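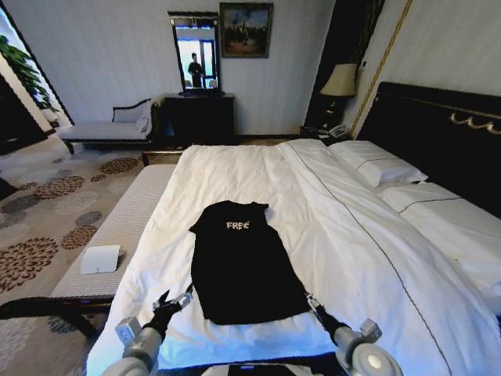 Zemeck - Progress report to Senton
Garment folding by remote demonstration
Date: 11/03/2020

1. Work in this period

Our target for the first stage is 300 demonstrations of folding a T-shirt on a bed. Until now we have recorded 100, and 40 of these were made again after the first check of the data. The reason was a small delay between the operator's hands and the arms, which made the grip close too late. The delay is now corrected.

All recording is done in the furnished bedroom in Cleltville. The operator controls both arms from a distance and sees through the robot's cameras. We begin with short-sleeved shirts laid flat on the bed cover, and the operator does the sleeves first, then the hem.

2. What we have learned

A soft bed is more difficult than a table. When the fingers press down, the cover goes down also, and it is easy to take the duvet together with the shirt. We asked the operators to come in lower and from the side, and to close the fingers slowly. Dark cloth is a second difficulty - a black gripper over a black shirt gives the operator very little to judge by, and the colour of the bedding helps only at the border of the cloth.

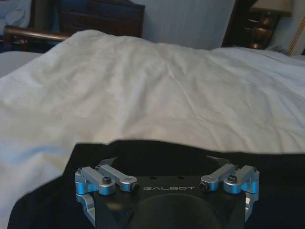 Wrist camera view: gripper over black fabric on the white bedding.

3. Next steps

Yüksel will deliver the new hand controllers before the end of March. After this we will train 2 more operators and continue with shirts of lighter colours. We do not ask for any change in the budget. We would like, however, to move the review of the first stage until the full set is recorded, and we kindly ask for your answer on this point.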